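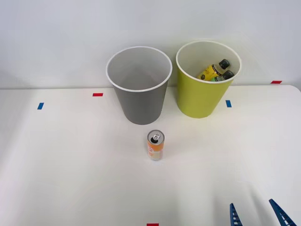 Sorting setup from the fixed camera: can still to go, two bottles in the yellow-green bin.

Ribbed soft fingers or flat parallel pads for slim aluminum cans?

Renata Pereyra

I'm comparing two sets of fingers on the same arm for a small recycling task. Cans go in the gray bin, plastic bottles go in the yellow-green one. The fingers on it now are the blue ribbed kind with small cutouts along their length. The other set is a plain pair of flat aluminum pads with 2 mm of rubber glued on, made by a shop in Rilville.

The ribbed fingers handle bottles well. I can be off by a fair amount sideways and they still wrap. With slim cans I get a different result. The can is held, but it leans during the lift, and when the wrist turns toward the bin it swings a little more. Sometimes it catches the rim on the way in. The flat pads don't let it lean, but they dent the opened cans, and if the approach is off they push the can over before they close on it.

I ran 300 picks with the ribbed set and 200 with the pads, with bottles and cans mixed in both. I know the counts don't match. The controller is a Brustari, and closing force is set as a percentage only. I've been at 40 for everything. The tape pieces on the table are for putting the objects and bins back where they were between runs.

Is the leaning a finger problem or a settings problem? I would like to keep one set for both objects if I can.

Abla Sabbagh

Probably both, but start with grasp height. Ribbed fingers of this type are soft near the tips and get stiffer toward the base. If you are picking a slim can with just the last bit of the fingers, you are using the part that bends most, and the can will pivot there. Go in deeper so the can sits near the middle of the ribs, and grip it a bit above half its height. An opened can with some liquid left in the bottom will swing more than an empty one, so drain them all before you compare anything.

Next, separate your force settings. 40 percent on a soft finger and 40 percent on a flat pad are not the same thing at the can. Put a cheap load cell between the fingers, close on it, and write down what each set gives you at 20, 30 and 40. Then match them by measured force. I did this on a Brustari 2144 and the scale was not linear at the low end – below 25 it hardly changed. Yours may be different if the firmware is newer.

For the rim, add a waypoint straight above the bin and turn the wrist there, at half speed. Most of my rim hits came from turning and traveling at the same time.

I would also redo the counts. Mixed objects hide the answer here. Run cans alone with each set, same number, same start positions, and log leaning, dropped and rim contact as three separate columns.

If you still want one set after that, I'd keep the ribbed ones and stick a thin strip of silicone on the inside faces. It costs you a little bend but the can turns less. Cut the strip narrower than the finger or it peels at the edges.

Pascual

Suction. We went to a Comik cup and never looked back. One cup on the side of the can, done.

Renata Pereyra

Thanks. I tried going deeper, with the fingers about an inch lower on the can, and most of the lean is gone at the same force setting. I have ordered a load cell and will post the numbers for both sets when I have them. The waypoint over the bin was easy to add and I'm leaving it in.

Pascual, does the cup still hold on a can that is already dented? A lot of mine are.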